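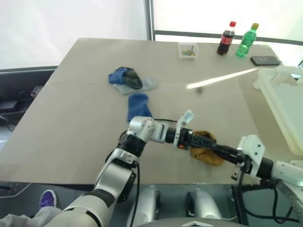
The long table by the windows

To: Members' list, Kostska Reading Rooms
Subject: Re: Closing time in the study room

Members are thanked for their replies to the notice quoted below. The office received 111 replies, most of them in favour of the later closing time. The new hours will therefore apply from the start of November.

Several members asked whether the Siruvau entrance would also stay open in the evening. It will not. Please use the door on the Heo side after 6 pm and have your card ready.

Bookings for the small rooms remain limited to 2 hours per member. Requests for longer bookings should be sent to the office in writing.

The Office
Kostska Reading Rooms

June 2025, the Office wrote:
> The Rooms propose to move closing time in the study
> room from 8 pm to 9 pm. The yearly fee would rise
> from 185 to 190 to meet the cost of lighting and
> staff. Members who have already paid for the year
> would owe nothing further.
>
> Replies are invited within 30 days. They may be sent
> to this list or left at the front desk. Members who
> also belong to the Lodix branch need reply only once.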